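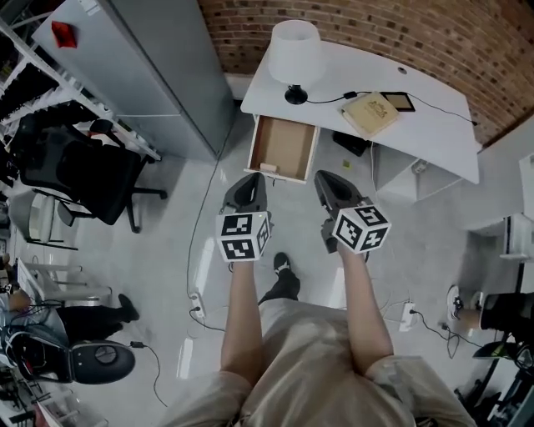
Re: [teach-by-hand] Handheld grippers vs. remote control for the desk tasks

Date: 12/06/2023
List: teach-by-hand, Vuvstead

Earlier message:

> We're ready to drop the remote control setup for the desk
> tasks. With the handheld grippers one person gets through
> 75 demos in a morning, and new people need five minutes of
> practice at most. The Cloltesum arm should be able to learn
> the drawer and the block from 400 of these. Any objections
> before we tell Lurport?

Yes, a few.

I don't doubt the 75. My trouble is that it counts how fast a person can do the task, and we already knew people were good at drawers. When I demo with the grippers I lean, I shuffle my feet, I turn my whole upper body to get a better angle on the block. The arm is bolted down and can't do any of that. With remote control you hit the joint limits while you're recording, and it's slow and maddening, but what you end up with is something the arm has already done once.

Second, tracking. The marker cubes sit near the handles, and they only help while a camera can see enough of them. I went back through the April set and threw out 27 demos where the path jumped, nearly all with the left hand reaching low at the open drawer. Were those in your 75 or not? I'd like to see the count after cleanup.

Third, the desk. The same lamp, the same drawer on the left, the same brick wall behind it. I have no idea what 400 demos there would teach the arm about any other desk. Tamošiūnaitė had the same problem with the shelf task and we spent about a month pretending it was a training bug.

What I'd accept before we write to Lurport: record the drawer task both ways, same people, same afternoon, and replay every path on the arm with no learning at all. If most of the handheld ones can't be replayed – and that's my bet – we have our answer cheaply. If they can, I'll drop it and pack up the remote control station myself.

Also, please log wrist angles in the raw files this time. The smoothed ones are no use to me.

> PS: the grippers are also a lot easier on the shoulders.

Not after an hour they aren't.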